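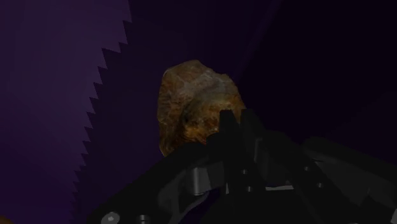

Visit report: simulation day at Zaseo, Josholm

Three of us went over to Zaseo on Sunday, October 3, 2021, when they open the building to possible customers. Torunn Dalen drove, Costel Filip came for the technical side and I came for the money. We have a budget line for one arm and two grippers next year, agreed in June, and the question was whether to spend part of it on simulation first.

Zaseo don't make arms. They build rendered rooms on a computer, put a model of your chosen arm in them and let you run your jobs there before you order. They also rent desk time by the day.

We had coffee, a short talk from Margit Forsberg, who runs the place, and then went straight to the screens. The talk was mostly about who buys what and in which order. Her view is that small outfits buy the arm first, then find that the gripper is wrong, the stand is the wrong height and there is no money left for either. She has an interest in saying so, but it matches what happened to us with the Stadel unit, which sat on a bench for most of a year while we argued over who would pay for new fingers.

The job we were given was picking odd things up off a sofa. Costel had asked for something close to our own work, which is sorting and clearing donated household goods, and a sofa is about as awkward a surface as we meet. You can follow the work from the hand, close up, or from further back in the room. I found the close view hard to read. The fingers are black and so is most of the hand, and against a dark background I kept losing the edges. Costel got on with it well and said he would want a camera on the hand whatever else we cut. That adds to the price of the arm, so I have put it down as a separate item.

The wider view was more use to me. An arm on a pedestal behind a sofa takes up floor that we would have to find, and it has to bend right over to get at the seat. I had been picturing ours on the edge of a table. Torunn got out our floor plan at this point and we spent a good while on where a pedestal could go without blocking the back door. There are two places. One of them means moving the racking.

Torbjørn Haugland, who looks after the models, went through what we would have to supply. He needs the reach and payload of the arm, the finger shape and a list of the things we handle. He has a stock of ready-made items and can make others, charged by the item. Lumpy and hollow things take him longer than boxes. We should go through our own list before asking for a quote, as I suspect half of it could be covered by what he already has.

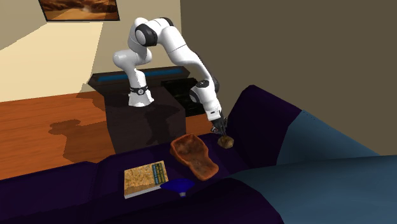 Does a trial like this replace testing on a real arm?

It cuts down the amount of real testing but you still need some. Torbjørn was clear that reach, stand height and where the arm can turn carry over well. Grip on soft or crumbly things carries over badly, and he would want time on a real arm before anyone signs for grippers.

On cost, the offer is 10 days of desk time, to be used within 8 weeks, with the model of the arm included. Extra items are on top. I asked for the figures in writing and Margit has promised them. The other quote we hold is from Hsu, who would lend us an arm for a fortnight but want a deposit and charge for delivery both ways. They are not the same thing, and I don't think we should compare them on price alone.

What I would suggest:

Take the desk time before ordering anything.
Hold back the gripper money until Costel has tried at least two finger shapes.
Budget for a pedestal and fixings. We had nothing down for this.
Ask Hsu whether the loan could start after the desk time ends.

Parking is at the back and the sign is easy to miss. Lunch was soup and rolls.

Filed under: Visits, Equipment, Planning for next year

Comments

Ginette Millet
Thanks for this. Did they say what happens to unused days? We lost a few with another supplier when people were off sick.

Torunn Dalen
I asked in the car park. They lapse, but Margit said she would look at it if we gave notice. Best to get that in writing too.

Costel Filip
One correction, the hand camera is only a separate item on the smaller arm. On the larger one it comes in the price. I'll send the sheet round.

Ginette Millet
If the racking has to move, please talk to me before picking a date.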